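# Does sorting your stuff into baskets really work?

Grown-ups love saying "a place for everything". You may have noticed that they say it most when it's your floor covered in blocks, and less when it's their drawer full of old keys.

So is it true? Let's be fussy about it.

The idea goes like this. If every kind of thing has its own home, you stop hunting for it. Tape lives with tape. Small fiddly bits get a compartment to themselves. Baskets made of wire mesh have an extra trick: you can peek through the holes and see what's inside without tipping it all out.
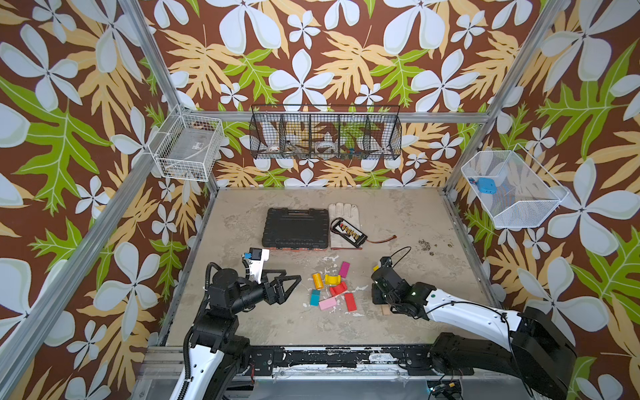

That sounds sensible, but be careful. A shop called Ornilport once sold a wall basket with a label promising "tidy for ever". For ever! A basket can't pick anything up. If you build a tower on Monday-morning energy and run out of puff by teatime, the blocks stay where they fell.

Hanging baskets do save floor space, and I'll give them that. They are a poor home for wooden blocks, though. Blocks are heavy when there are lots of them, and you want them down low where you can reach. A plain box is fine.

Then there are labels. The Kirden book of tidying tells you to make 13 of them before you start. Why 13? It doesn't say. I'd begin with none and see what you keep losing.

Try your own test. Pick one small toy, put it in a heap with lots of others, and time how long it takes to find. Then sort the heap by colour or by shape and time it again. Don't forget to time the sorting too, as the tidying books usually leave that bit out.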